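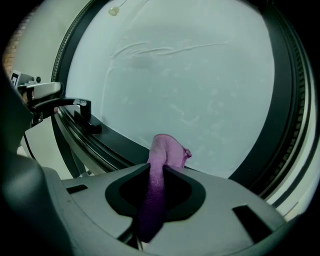
Print this page
E-mail this page

Household textiles wear out slowly, and most of the wear comes from washing. Our project looked at how well cotton terry holds water after repeated washes, and whether fabric softener makes a difference. Terry has small loops on its surface which give it a fuzzy look, like the fold of the pale pink cloth at the top of this page. The loops increase the area that touches the water. If they are flattened or coated, the cloth should take up less.

Background

The idea came from a unit on fibres in the spring term. Our textbook said that softener leaves a thin layer on the fibres and that this layer repels water. It gave no measurements, so we decided to make some. Florencio Moya planned the washing and kept the results book. The rest of the group did the weighing and wrote the report.

Method

We bought plain white face cloths from the market in Bremden, all from the same pack. They were split into 2 groups. Group A was washed with powder only. Group B was washed with the same powder plus softener, in the dose printed on the bottle. Every wash was at 40 degrees, and the cloths were dried on a rack indoors.

After every fifth wash each cloth was weighed dry, laid flat in a tray of tap water for one minute, hung from one corner for two minutes and weighed again. The difference is the water held. We took the first reading as 100 for each group so that they could be compared.

Results

New cloths did worse than we expected. The first reading was low, and both groups rose over the first few washes. We think this was a finish put on at the factory, which came off in the machine. After that the groups moved apart. At the end of the test Group A stood at 121 and Group B at 96.

Group B felt smoother to the hand all the way through. Group A had become quite stiff by the end, and some of the corners had started to fray.

Problems

The washing was shared between two homes, one in Sinisgate and one in Drirkdale. The water in Drirkdale is harder, and this may have affected the stiffness. We swapped the groups over halfway, but it would have been better to use one machine. The kitchen scales only read to the nearest gram. One Group B cloth was dropped in January and had to be washed again, so its last reading was left out.

Further work

We would like to repeat the test with white vinegar in place of softener, and with a linen cloth for comparison. Longer soaking times should also be tried, as one minute may be too short for a new cloth.

Print this page
E-mail this page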